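Keeping Chocolate in Good Shape at Home

Kitchen tips, updated May 2024

Chocolate keeps well if you leave it alone. Most of the trouble comes from heat, damp and strong smells, and all of those are easy to avoid in an ordinary kitchen.

Where to put it

Pick a cupboard away from the stove and the dishwasher. The best room temperature is in the 60s. The shelf over the refrigerator is a poor choice, as the air up there is warmer than you would think. Our old one read 90 degrees on a summer afternoon, and a box of Jamitz truffles turned to one solid piece.

Keep the bar in its own foil, fold the open end over twice, and put it in a jar or tin with a tight lid. Chocolate picks up smells quickly. Don't store it beside coffee, onions or curry powder unless you like the result.
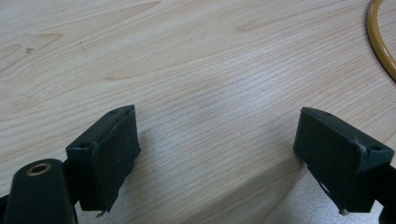 Can you still eat chocolate that has turned white on the outside?
Chocolate with a white or gray film is fine to eat in most cases. The film is bloom, fat or sugar that has come to the surface after a change in temperature or a bit of damp. The bar may taste a little dull or feel grainy. Use it for brownies or hot chocolate, where the texture doesn't matter. Throw it out if it smells stale or the film is fuzzy.

Using the refrigerator

In a hot spell the refrigerator is better than a melted bar. Wrap the chocolate tightly, put it in a sealed container, and when you take it out leave the container shut until it has come back to room temperature. Opening it early lets water form on the chocolate, and that brings on sugar bloom.

The freezer works the same way, with one more step. Move the container to the refrigerator for a day first, then to the counter. Bars I froze in December were still good at Easter. Filled chocolates with cream or fruit centers don't freeze as well — the shells sometimes crack.

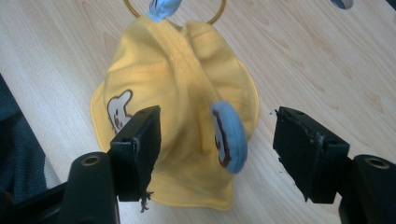 Soft yellow baby hat with a light blue tip

Nut bars and coated almonds

Nuts go off before the chocolate does. Dark chocolate can last a year or more in a cool cupboard, but once there are almonds or hazelnuts in it I try to finish it in a few months. A stale nut smells like old paint or putty. Toasted nuts turn sooner than raw ones, so if you make your own bars, toast only what you need.

For homemade bars, I line a pan, press the mixture down hard with the bottom of a glass, and chill it before cutting. A long knife dipped in hot water and wiped dry gives a clean edge. My usual batch weighs some 172 grams before the chocolate goes on, enough for 5 small bars. Put waxed paper between layers or they will stick together.

Melting leftovers

Chop the pieces small and even. Set a dry bowl over a pan of barely simmering water, with the bottom of the bowl clear of the water, and stir with a dry spatula. One drop of water can make the whole lot seize. If it does, stir in warm cream a spoonful at a time and use it as sauce. 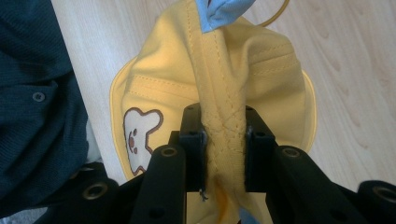
The microwave is quicker. Use half power in short bursts and stir between each one, even if the pieces still hold their shape. They keep melting after the power stops. I have a Flonder bowl that stays cool at the rim, but any microwave-safe bowl will do.

For a coating that sets hard, hold back a third of the chopped chocolate, melt the rest, then stir in what you held back until it is smooth. Bars with a high cocoa content, like the Kivico 71 percent, make a thicker coating, so thin them with a little cocoa butter. Milk chocolate scorches sooner than dark and wants lower heat.

Pour any extra onto parchment, let it set, and break it up for the jar. Write the date on a piece of tape on the lid.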